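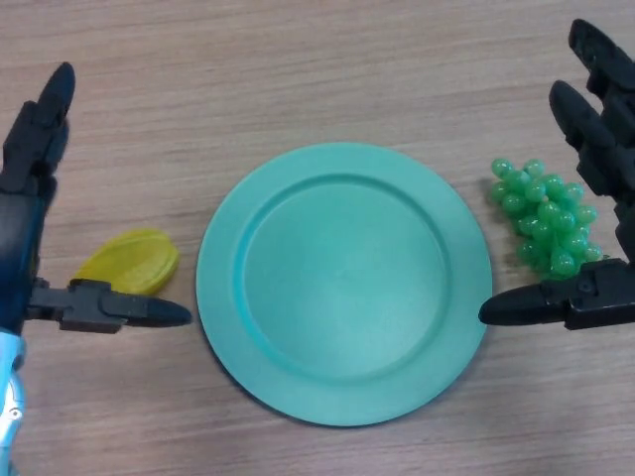
Figure 3. Both hands open at the plate, with the yellow piece to the left and the grapes to the right.

4.2 The fruit task

The workshop in Trivier has one good table, which we share with a bookbinding class, so the task had to be something that could be cleared away quickly. We settled on putting toy fruit on a plate. Each arm is responsible for the fruit on its own side, an arrangement reached after the arms had met over the plate rather more often than Owen's joint code said they could.

The fingers are driven by Tinex hobby servos, bought second-hand, and their play at the tip is some 5 mm on a good day. We did not correct for this. Price held that a thumb laid flat along the table would forgive most of it, and the starting pose was built on that belief. A run counts as complete when both pieces are on the plate and neither arm has been switched off in alarm.

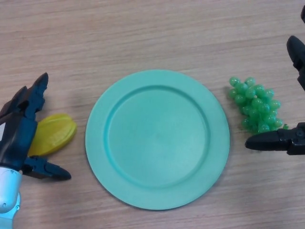
Figure 4. Fingers spread above and below the grapes; one grape lies a little apart from the bunch.

Grapes were the harder case. A bunch has no agreed edge, and our scoring sheet at first had no line for a stray grape. After a long discussion on 13th April we ruled that the bunch is whatever the larger part of it is. Of 23 runs under this rule, 12 were complete. Maddocks scored them all and wishes it recorded that she would have been stricter.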